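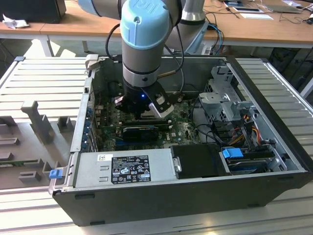
Galeria: o interior do computador de secretária
Oficina de Equipamento Informático, Centro Técnico Batthorpe

A presente galeria integra o acervo visual da Oficina de Equipamento Informático e destina-se aos formandos do módulo de desmontagem e triagem, bem como às entidades que entregam equipamento ao Centro. Reúne imagens de um computador de secretária aberto e deitado de lado. As legendas foram redigidas por Ottilie Egger e revistas por Kipchumba Odera, responsável pelo programa Wurby de reaproveitamento de componentes.

Ao longo do último ano letivo, o programa recebeu 1.493 unidades, das quais 574 regressaram ao uso em escolas e associações locais. As restantes foram encaminhadas para recuperação de peças ou para reciclagem de metais e plásticos. A documentação escrita de cada lote pode ser consultada na secretaria do polo de Nitadlow.

Placa principal
A placa, de cor verde, ocupa o fundo da caixa e tem impresso, a branco, o logótipo DELL. Os formandos devem registar o modelo e o estado dos conectores antes de retirar qualquer elemento.

Placa gráfica
Componente preto, colocado na horizontal sobre a placa principal. É dos primeiros elementos a sair na sequência adotada pela oficina e segue para a bancada de ensaio em saco antiestático.

Linguetas de retenção
A fila azul junto à parede esquerda da caixa corresponde à zona das ranhuras de expansão. Nos equipamentos recebidos pelo Centro, as peças plásticas partidas são anotadas na ficha de lote, na coluna reservada a danos.

Fonte de alimentação
Unidade prateada com etiqueta preta, texto a branco e símbolos de certificação. Os valores nominais são transcritos da etiqueta para a ficha. A abertura da fonte não faz parte do módulo e está vedada aos formandos em qualquer circunstância.

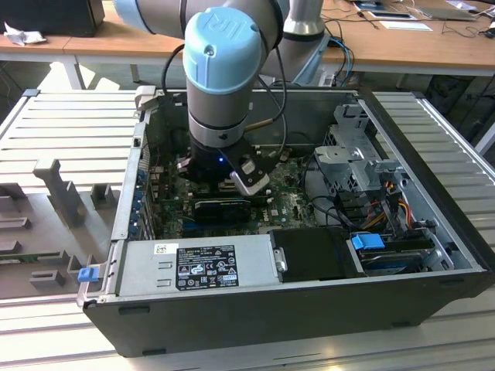
Disco rígido
O disco encontra-se alojado perto da parte frontal da caixa, junto de um elemento azul vivo que facilita a sua identificação. Todos os discos são entregues a Hòa Vương, que assegura o apagamento certificado dos dados e emite o respetivo comprovativo. Nenhum disco sai da oficina sem esse documento.

Estrutura metálica das unidades
Peça cinzenta, de chapa perfurada, situada no lado direito. É mantida na caixa sempre que o equipamento se destina a reutilização integral. Nos restantes casos, segue para o contentor de metais.

Cablagem
Entre os fios de alimentação distinguem-se o vermelho, o amarelo e o preto. Recomenda-se que o feixe seja afastado com cuidado e que nunca se puxe pelos fios, mas sempre pelo corpo do conector. Os cabos de dados em bom estado são guardados à parte, por comprimento.

Caixa exterior
Preta na base e na frente inferior, com as paredes interiores em metal prateado à vista. A limpeza é efetuada apenas depois de concluída a remoção dos componentes, com pincel seco e aspiração de baixa potência.

Superfície de trabalho
O computador assenta sobre uma plataforma de perfis de alumínio ranhurado. À esquerda encontram-se suportes cinzentos, entre os quais uma peça alta e um pequeno bloco. No final de cada sessão, a superfície deve ficar livre de parafusos e de resíduos metálicos.

Informações complementares

O módulo tem a duração de 8 semanas e admite grupos de 5 formandos por turno. As inscrições para o próximo período abrem em dezembro, na secretaria, mediante preenchimento do formulário de candidatura e apresentação de documento de identificação. Os candidatos que tenham frequentado o curso introdutório Kim ficam dispensados da prova de acesso.

As entidades interessadas em entregar equipamento devem contactar previamente Sylvain Mallet, do serviço de receção, indicando a quantidade e o tipo de unidades. Não são aceites monitores com vidro partido nem baterias danificadas.

A reprodução das imagens para fins pedagógicos é autorizada, desde que acompanhada da menção ao Centro Técnico Batthorpe. Qualquer outra utilização carece de pedido por escrito, dirigido a Huệ Phùng, coordenadora do arquivo.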